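The Long Way to Lay a Table

By the time I found the right door in Drimstead, Kourosh Vahidi had already put the kettle on twice. He is that sort of host. The shared workshop he belongs to sits behind a row of lock-up garages at the bottom of the town, and it smells, as all good workshops do, of cut timber and toast. There is a lathe that everybody is slightly afraid of, a wall of screwdrivers with their outlines painted behind them (most are even hanging in the right place), and at the far end, under the good window, the bench where Kourosh has spent the better part of two winters teaching a pair of mechanical fingers to pick things up.

"I thought it would take me until Easter," he told me, clearing a stool of catalogues so that I could sit down. "I didn't say which Easter, mind you."

He came to it sideways. For most of his working life he repaired knitting machines, first for other people and then under his own name, and when the last of that work dried up he found himself with a great many small tools and nothing much to do with them. His daughter gave him a secondhand motor kit for his birthday. He built a crane that lifted a teabag, then a larger crane that lifted a mug, and after the mug he was properly lost. The gripper he has now is his fourth. The first three live in a biscuit tin and he will show them to you if you ask, and also if you don't.

The thing itself is a simple enough idea. Two jaws, each carried on a set of links, so that when the links swing the fingertips close towards one another and stay more or less facing. Kourosh drew it on the back of a seed packet and then redrew it 47 times, which I know because he has kept every one of the drawings in a ring binder marked Naseri. That is the name of the street he grew up on, and it has become the name of the project too. What cost him the most sleep was the play in the joints. A hair's breadth of slack at the bottom of a link, he explained, grows as it travels up, and by the time it gets to the tip you might as well be picking up your peas with a pair of garden gates.

His first working version held a cotton reel beautifully and could do nothing at all with a pencil. So he set himself a harder test, and it is a homely one. He wants to be able to take things out of one tray and put them down in another without dropping, rolling or snapping any of them. He holds the gripper in his own hand for this part of the work, moving it as he would like it to move one day on an arm, and he goes over the same small journey until he is happy with it or until somebody needs the bench. 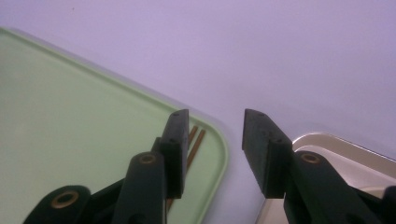 Jaws open beside the green tray, with two slender sticks lying near its corner.

Sticks are horrid, he says, with great affection. A stick gives you hardly anything to hold, and it lies so low that the fingertips have to come right down to the tray without scraping along the bottom of it. Put a second one close by and you have twice the trouble, for the jaw that is reaching for one is apt to nudge the other. And corners! We must have talked about corners for half an hour. Out in the middle of a tray you can come at a thing from whichever side you please, but tuck it up near the rim and half your choices have gone.

I had a go myself, naturally. I had imagined it would be like using tongs on a barbecue, and I was rather pleased with the way I set off, elbow up, tongue between my teeth. What I hadn't reckoned with was how little you feel. With your own fingers you know you have hold of something before you have given it a thought. With these you have to look, and then look again, and then lift a little and hope. I dropped mine on the bench, and the next one on the floor, and Kourosh fetched a spare packet from his coat pocket without breaking off what he was saying.

He keeps a notebook of these attempts, and on the evening of my visit it stood at 729. Of those, 211 are marked with a small circle, meaning that the piece arrived where it was supposed to and stayed there. He was quite cheerful about this. In the early pages you can turn over leaf after leaf without meeting a circle, and towards the back they come along in little runs, like buses.

The money side has been modest. The motor came with the birthday kit, the steel pins were left over from the knitting machines, and his largest single outlay was £80 on a decent power supply, after the old one began to hum in a way that upset the woodturners. Everything else has been swapped, scrounged or cut on the premises. A chap at the next bench, who builds model boats, turned him a set of rings for the joints in return for having his mother's radio mended, and both of them seem to think they got the better of the bargain.

An arm comes next. He has most of one already, wrapped in an old curtain on top of the cupboard, and he is hoping to have it bolted down by the end of March if the shoulder joint behaves. After that he would like to see the gripper lay a place for supper, bowl and all, on the folding table the members use for their tea. I asked whether he would trust it with the good china and he thought about it for quite a long time before going off to rinse the mugs.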